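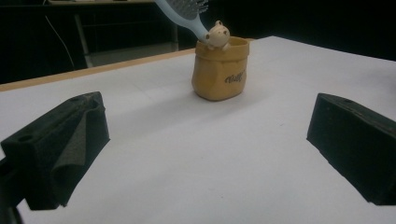 Sylvie Grewal
Speaker notes, Tuesday, May 8, 2018
Talk: Moving a small-town library catalog off paper

Slide 1. Say hello, thank the Ouellet branch for the room. Mention that the handout is at the door. Questions are fine at any point.

Slide 2. Where we started. Hurnus Public Library had 2,381 local history items listed only on cards. Photographs, church bulletins, school yearbooks, one long run of the Hurnus feed store ledger. The main collection had been on the computer for years. Local history never made it over.

Slide 3. Why the cards were a problem. People phoned and asked for "anything on the flood." The cards were filed by donor. If you didn't know who gave the item, you looked through the drawers. Pause and let people who have done this nod.

Slide 4. First try. We typed cards in as they came, drawer one, card one. After 10 weeks we had the A donors and part of the B donors. Three people had typed three versions of the same street name. We stopped.

Slide 5. Second try. We wrote a one-page rule sheet before typing anything else. Read out the first few rules:
Street names as they are today, old name in the notes field.
Women under their own first names where we know them.
If the date is a guess, write "undated" and put the guess in notes.

Slide 6. Software. We looked at Fanlow and Clestum. Went with Clestum. Fanlow had the nicer search page but would not take our donor numbers as they stood, and those numbers are written on the backs of the photographs. Don't spend long on this slide. Someone always asks about price, so send them to the county office.

Slide 7. Subject terms. We began with more than 39 and kept adding. "Weather" and "Storms" were both in use by September. Show the merged list. Tell the story of the ledger that ended up under "Farm animals."

Slide 8. What still doesn't work. Oversize maps have no shelf number. The yearbooks are listed by school, and two of the schools changed names. Cards with only a surname are in a box on my desk.

Slide 9. If you are starting now. Write the rules first. Have one person check every drawer before the cards go back. Keep the cards.

Leave 10 minutes for questions. Slides go to the mailing list on request. Return the clicker to the front desk.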